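Notebook, March, adhesives bench

Second round on the Feno contact cement against the old Savside stuff. Same stock as last time, same clamps, but I let both tins come up to room temperature overnight before opening them. Started 7:40.

Cut 65 strips from the Haugland offcuts and threw out 4 with splits along the grain. Roughed the faces with 120 grit, wiped down, waited for them to dry. Feno goes on thinner and you can see where you missed. Savside strings off the brush and I had to go back over the corners twice.

Open time on the Feno was shorter than the tin says. Past the quarter hour it would hardly grab. Somebody should check whether the lid on that tin has been left loose, it had a skin on it.

Pull test: best Feno strip let go at 193 on the dial gauge. Savside was lower but more even from strip to strip. Did not test the ones glued near the door, too drafty.

Clear rack and the green cloth next to it:
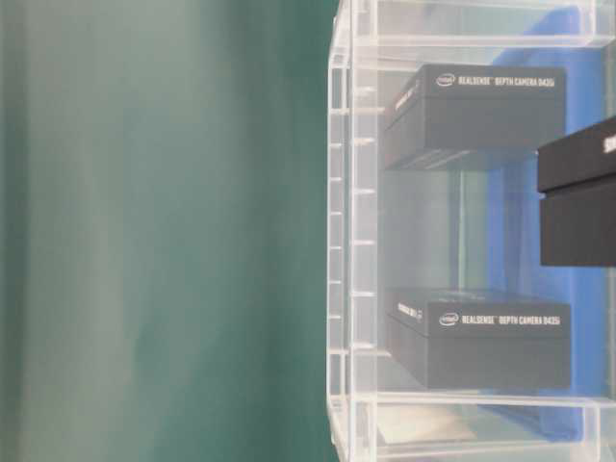
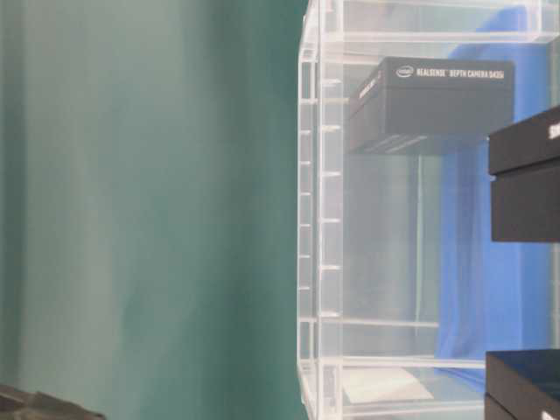 Bad strips are in the bin under the sink if anyone wants to look at how they failed. Most came away clean on one face, so I think the trouble is surface prep and the glue itself is fine. Will try a coarser grit next.

Dandis quoted 2,365 for the bigger drum, delivered. Too much for us unless the bindery shares it. It also has a shelf life and we would not get through it before summer.

To do: new brushes, zero the gauge again (it was sitting a hair high by the end), label the second tin with the date opened.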